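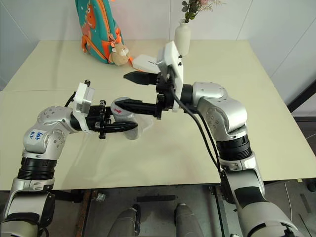
Both arms at the cup, dinosaur backpack behind.

I nearly didn't go to the Trerkemier open day. I'd had a long week, it was chucking it down in Porkville, and the car park sign pointed at a field. But I'd promised Kalliopi Vukčević I would come and see what she does all day, after two years of her trying to explain it to me by email, so in I went with wet socks and a notebook.

Trerkemier has the upstairs floor of the old Grgić printworks (you can still read the name over the door if you know to look up). They let the public in once a year, and the first thing Kalliopi told me, before I'd got my coat off, was that I'd missed the biscuits.

"We had 500 people through last August," she said, "and I think every one of them asked me whether it makes tea. It does not make tea! It can have a go at a cup. Come and look at the cup."

So we looked at the cup. It's light grey with a little red logo on it, and it stood on a big pale cream table with an arm coming in from either side, all silver and white with black joints. Kalliopi stood next to me with her elbows stuck out, doing the arms herself, which I suspect she does at home too.

I asked the obvious question: why use both arms? I pick up a cup with one hand. I picked one up that morning, half asleep.

"You do, and you cheat," she said. "You look at it and you know how heavy it is, you know it's going to be a bit slippery, and if it starts to go your fingers sort it out before you've noticed. We get none of that free. With two grippers we can hold something steady from one side while the other one finds its place. And then there are jobs you really do need two for. Lids. Jars. Folding anything. If the arms can't agree about a cup they're not going to agree about a pillowcase."

Agreeing is the word they all use, by the way. I heard it from Velimir Todorova as well, who looks after the software (it's called Gronby, and no, I didn't get a straight answer on why). He was perched at a desk out of the way with a laptop on his knees, and he talked about the arms as if they were two people moving a sofa down a staircase.

"One goes early, that's the usual trouble," he said. "The left is happy, it's got its fingers on the cup, and it thinks, right, off we go. The right isn't ready. So what happens? The cup goes over, or the two of them push against each other and we stop the run. A lot of what I've done this winter is teaching them to wait."

How do you teach something to wait, though? I'd pictured lines of code with WAIT written in them. Velimir was very kind about this.

"You show it," he said. "A person moves the arms through the job, again and again, and it learns from what the person did. If the person pauses, it picks up the pause. If the person is sloppy, well, it picks that up too. We have 428 goes recorded with the cup and I could tell you which of them Stavros did before lunch."

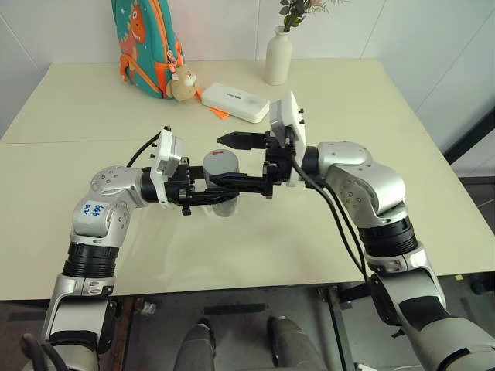
Stavros Petek, who was sitting near enough to hear this, said it was slander. He's the one who does most of the showing, and I got him to myself for a bit while Kalliopi dealt with a family who wanted to know if the robot had a name. He used to repair sewing machines — his hands are incredibly steady, I kept staring at them — and he answered the job advert without knowing what it was for.

"I thought it was assembly," he said. "Then on the first day they sat me down and said, pick up the cup. I said, then what? They said, pick it up again."

Does it get boring? "It does and it doesn't. You find your own way in. I like to bring the left in low and get that settled, then take the right in higher and come over the top. Kalliopi goes at it from both sides together, like clapping. Neither of us is wrong, but if you mix the two up in the recordings Velimir gets a headache."

The bit I'd never thought about was the background. There's a teal backpack at the back of the table with an orange dinosaur on it, and a small beige soft toy hanging off the side, and then a white vase with pale flowers in. I'd taken it all for somebody's shopping. I asked Kalliopi when she came back, and she lit up.

"No, leave it, I love that bag! If you only ever practise on a bare table, the first time it meets a messy one it goes to pieces. People's tables have stuff on. My table has stuff on. We move things about and swap things over, and the arms have to keep their minds on the job."

The vase, she said, is the one that makes her nervous, what with being thin in the neck and easy to knock. Has it been knocked? She looked at the ceiling for a while and said it was their third vase.

We got on to eyes next. I'd assumed the thing saw the table the way I did, from above, and it does, more or less. But there's also a white unit standing up on each wrist with a cable trailing back along the arm, and Kalliopi explained that this is where the close work gets done. From up top, once the grippers close in, the fingers hide exactly the part you want to see. From the wrist you get the fingers, the thing you're after and not a lot else.

"It's a funny view," she said. "You lose all sense of the room. Borislav calls it the mouse's view." (Borislav Begović built the table and the stands, and was downstairs all afternoon arguing with a fuse box, so I never met him.) "But you can see the grip pads, you can see how far off you are, and you can see if you've come in crooked."
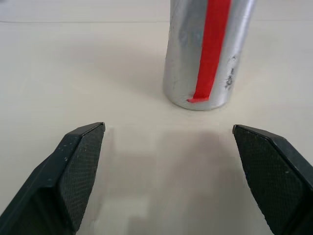 Mouse's view: the gripper fingers open in front of a silver can with red tape down it.

Once she'd shown me that view on the screen I found it very hard to go back to the other one. You notice the pattern on the pads, little diamonds all over, like the handle of a good screwdriver. You notice every scuff on the metal too. I asked whether shiny things were harder and got a groan from two different desks.

"Shiny is horrible," said Velimir. "Shiny moves when you move. You come in closer and the bright bit slides along, and if you're not careful the software decides the whole object has gone for a walk."

"A strip of colour gives you something to hang on to," Kalliopi added, "and me as well, if I'm going through recordings late in the day and I want to know which way round a thing was standing."

I had one more person on my list, Kanini Magesa, who runs the open days and had been shepherding groups in and out of the room since ten. She told me that eight is the limit for one group, or the ones at the back can't see and start leaning on things. Her favourite visitors are the ones who come in cross.

"You get people who've been dragged along by their kids, arms folded, it's all going to take our jobs," she said. "Then they watch it try for the cup, and it's slow, and it gets so close, and you hear them go 'oh, come on!' under their breath. By the end they're rooting for it. I had a man in August who clapped."

Is she ever asked about the jobs thing seriously? Quite a lot, she said, and she tries to give a proper reply. "I tell them what we're working on, which is helping people who can't grip very well. My aunt has bad hands. She can't lift a full mug. I'd like her to have something on the worktop that could. We're years off, and I say that too."

I asked Kalliopi the same thing, years off, how many years? She wouldn't be drawn. She did say that last winter they were doing cups with one arm only, and that next on the pile is a screw-top jar, and after that she wants to try a zip. I looked over at the backpack with its bright orange zip edges and she said yes, that one, if it survives.

Then she asked if I fancied a turn. Reader, I was dreadful. I brought the left in far too fast, forgot about the right altogether, and had to be talked back out again by Stavros in the voice you'd use on a horse. He deleted the recording while I was still sitting there.

The next Trerkemier open day is on 02/02/2025, upstairs at the old printworks in Porkville. Go early for the biscuits, and park on the road if it's been raining.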